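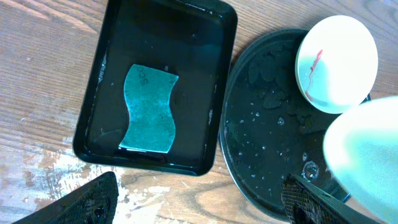
*A black tray on a wooden table.*

2019-05-09

Readers of these pages will be aware that I moved to Jugah in order to be nearer to my mother's family. I had not expected to write so soon about the evening meal, but it has become the subject on which I receive the most letters.

My aunt, Endang Hidayat, serves supper at six. Guests are asked to arrive before then and to leave their telephones in the hall. The rule was first set by her late husband, who worked long shifts at Himico and saw his children for only an hour each day. It remains in force, although the children are grown and two of them live abroad.

I was at first inclined to regard the arrangement as severe. Having kept to it since July, I have come to value it – chiefly for the talk, which wanders from the price of rice to old quarrels over land. Deepak Kaushik, who lodges upstairs, has attended for years and still loses every argument about cricket.

Several correspondents have asked for the recipe for her fish curry. Permission has been sought and, for the present, refused. The request will be put to her again when her sister visits.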